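The Grocery List

My wife left me a list and two hours. The list said soup. It didn't say which soup, or what goes in it, and I took this as a sign of trust.

The Stedex market on our corner was opened in August by people who believe vegetables should be displayed in wooden crates, as though they had just come off a cart from Kotudham. They carry 2,000 items. I know because it says so over the door, and I spent long enough outside, preparing myself, to read it twice.

Potatoes I was sure of. Everyone's grandmother had potatoes. I passed the onions with a nod, meaning to come back for them, and never did. Then came the greens, where a man can stand for a good part of an afternoon wondering what he has been eating all his life. I called home. I got the voicemail, which sounded disappointed.

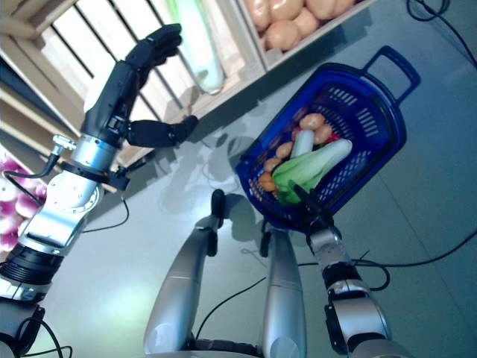 Bok choy, it seemed to me, was a leek that had made something of itself. It would do. The radish was for color, and I admit the color I had in mind was not white.

At the register the woman asked whether I'd found everything. I said that depended on what soup was. She considered this longer than I would have liked - there was a line - and then reached under the counter and handed me a can of Schumacher's Cream of Chicken.

"Just in case," she said.

We had the chicken. The bok choy is in a glass of water on the windowsill, where my wife tells visitors it is doing very well.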